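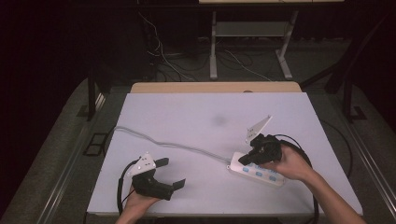
The **Lukuvden Accord** was a power-sharing agreement between two parties on the Naneck district council, the Tresura List and the Sultana Street Alliance. It is often described by its supporters as the first formal coalition in the district. That claim depends on how one defines "formal," as earlier councils were also run by groups that had agreed on votes in advance and simply never wrote it down.

## Background

The Tresura List won the most votes in the council election but not a majority of seats. Its lead over the Alliance was 189 votes across the whole district. Party literature later called this a "clear mandate," a phrase that does not appear in anything the list published in the week after the count, when its leaders were mostly asking for a recount in the northern wards.

Talks began in May at Lukuvden, a former grain office outside the town. Both sides said the location was neutral. The building was leased at the time by a donor to the Tresura List, and Alliance members who objected were told the matter was "administrative."

## Terms

The text ran to 54 clauses. Most dealt with the sharing of chairs and the order in which members would speak. Only two concerned spending, and both could be set aside by "mutual understanding," a term the accord left undefined. Sumaiya Abeysekara, who led the Alliance at the time, signed for her party and said that the vagueness was deliberate and healthy. Her critics agreed with the first part.

A side letter, released later, gave each party a separate office allowance. Its existence had been denied twice in open session.
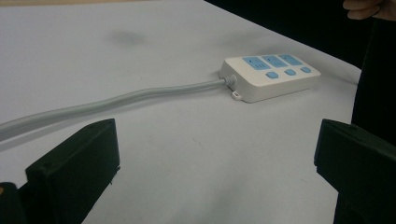
## The allowance dispute

The office allowance became the best-known part of the accord, although the sums were small. Members could claim for furniture, printing and "minor electrical items," and the published list of claims gave only category names. An entry of that kind might cover a white power strip with light-blue socket panels, like the one on the white table, or it might cover a good deal more. No receipts were attached. The Tresura List argued that itemizing such things would waste staff time – an argument it had rejected when the previous council made it.

A petition for full publication gathered 551 signatures. The council accepted it "in principle" and took no vote.

## Collapse and assessment

The accord ended when the Alliance voted against the second budget. Tresura members blamed personal ambition, while Abeysekara blamed late paperwork. The minutes support neither account very well. They show that the budget was circulated on time and that several members of both parties left before the vote.

Later writing on the accord tends to credit it with bringing stability to Naneck. The evidence offered is usually that meetings became shorter. Attendance also fell during the same period, and the council did not record how many items were deferred.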